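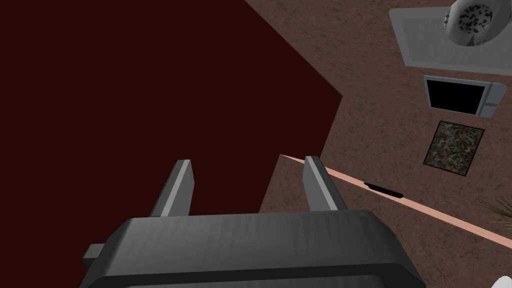
Open gripper beside the floor area, simulated home.

Nustetell writes handling rules for household robots. Each rule is run 1,000 times in simulation before release.

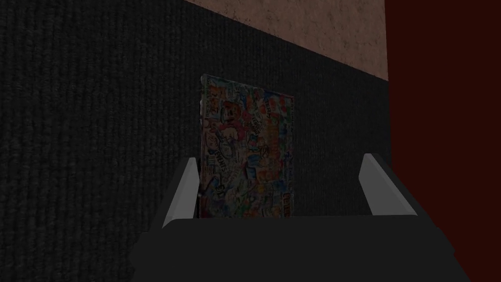
Source: Nustetell / Okabe render set

Grip rules cover printed boxes and other light goods.
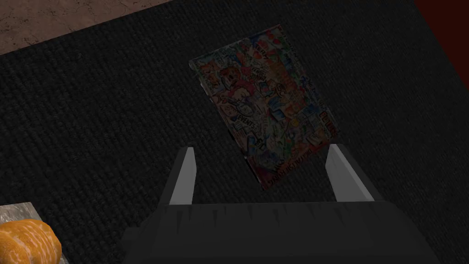 Comic book on dark mat, fingers apart.

Rule set 4 was issued 11/4/18.

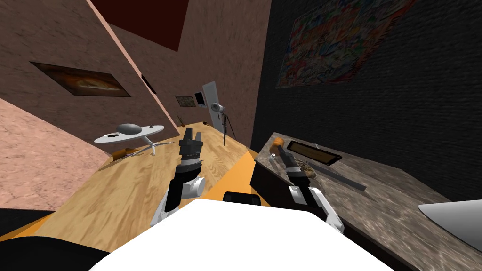 Who may use the rules?
Any lab or manufacturer, at no charge, provided changes are logged and sent to us each March.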